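Ticket 788: Monthly invoice exports from Vurnent come out with the wrong totals
Status: open, waiting on supplier
Raised by: Glenys Tomoana
Handled by: Clem Quinlan

Glenys, first entry.
The July export is short again. Vurnent shows 139 invoices on screen and the spreadsheet it makes has fewer. Kandpal support told me to clear the browser cache. I did, and I can't see what a cache has to do with missing rows in a file made on their server. Same result.

Clem, reply.
Tried it from my own login at 9.40 and got the same short file. Kandpal now say it is "likely a display matter in the spreadsheet program". I opened the file in a plain text editor and the rows aren't there either, so I don't buy that.

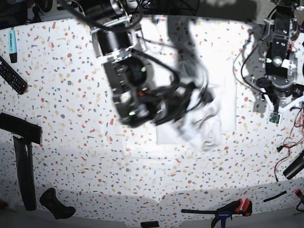
Terrazzo-pattern tabletop, speckled red, orange, yellow and grey.

Glenys.
They have asked us to upgrade to the Flikimix add-on, which apparently "handles larger exports". Their own help page says the standard export copes with up to 2000 rows. We are nowhere near that. I'd want to see it work on our data before anyone signs for it.

Clem.
Went through the missing ones by hand. All of them have a credit note attached, and all the credit notes were entered after the Nelto import was switched on. Turned the import off for one test customer and re-entered a credit note. That invoice now exports. One customer proves very little, so I did seven more. All seven export.

Sent the lot to Kandpal with the file names. Their answer was that the import "should not affect exports". I have asked them what they tested to arrive at that and had no reply. 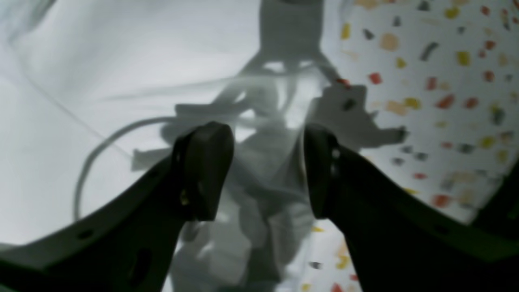
Can we still send the July figures to accounts while this is open?
Use the on-screen total and type it in by hand, and leave the export out of it until the credit note fault is fixed.

Glenys.
Done that way for now. Please don't close this on the strength of a promised update. The last one was meant to cure it too.

Clem.
Leaving it open. Import stays off for the test customers, on for the rest.

2 comments | 0 shares
Contact the helpdesk | © Helpdesk pages | Back to top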